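Appel à participants : les machines savent-elles déjà faire nos corvées ?

Utov cherche 200 personnes pour une étude menée à Plinddale de mars à juin. Nous comparons le travail d'un bras robotisé à celui d'adultes sans formation particulière, sur des tâches de maison et d'arrière-boutique : plier, trier, essuyer, remettre en rayon.

Sur les 163 tâches de notre liste, beaucoup restent hors de portée des machines — le linge surtout. Nous voulons savoir lesquelles, et à quel prix.

Profil recherché
Avoir 18 ans ou plus
Pouvoir rester debout deux heures
Aucune connaissance technique demandée
Les salariés de Fliteck et d'Urrutia ne peuvent pas s'inscrire

Déroulement
Chaque participant effectue une série de tâches sur une table blanche, puis note les essais du robot sur le même plan de travail. Les pinces ont deux doigts à revêtement noir ou sombre. 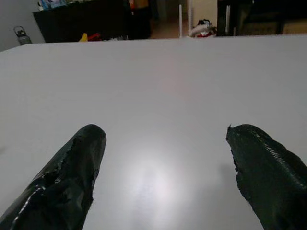 Indemnité et inscription
200 euros pour l'ensemble des séances, versés en fin d'étude. Accueil dès 9 h, bâtiment Urrutia, salle 875. Inscription sur place ou par le formulaire du site d'Utov, jusqu'à fin février.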